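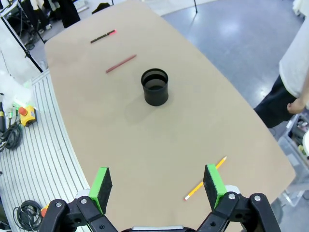

What does a summer robotics club do with its first two weeks?

At Ustodstead, it puts pencils in a cup. The club runs through August in the old print shop on the Karkinari campus, and every new team starts with the same job: get the arm to pick up whatever is lying on the table and drop it in the cup, with no one touching the controls.

It sounds small. Most teams need the full two weeks, and a few need longer. A pencil is thin, it rolls, and it almost never lies the way it did the last time. The cup is light enough to tip over if the fingers come in low. Markers are easier to grip but they catch on the rim.

Students begin by driving the arm by hand and saving each run. The club asks for 200 saved runs before a team may train anything, and those runs have to include bad starts — pencils close to the edge, pencils pointing straight at the cup, two things lying nearly side by side. One team turned in 491 last summer. Their arm was the best of the season at pencils and no better than anyone else's at markers, and they spent the final days collecting more.

After training comes the test. An instructor sets out the pieces, a student starts the program, and the rest of the team stands back from the table. A team passes when 80 percent of its attempts end with the piece in the cup and the cup still upright. Teams write down every miss and what they think caused it. The notebooks count for as much as the score.

The fee is 700 dollars, which covers parts and lunch. Devitz, a machine shop across the river, cuts replacement brackets for the club at cost, and the Fernandes Fund pays for students who can't manage the fee.

Safety gets a full morning. Students learn where the stop button is before they learn anything else, and each of them has to press it during a live run.

In the third week teams choose their own task. Past choices have included sorting bolts, stacking paper bowls and closing a zipper. The zipper team did not finish, but their notebook is still passed around to new students. Applications for the next session are taken at the print shop office.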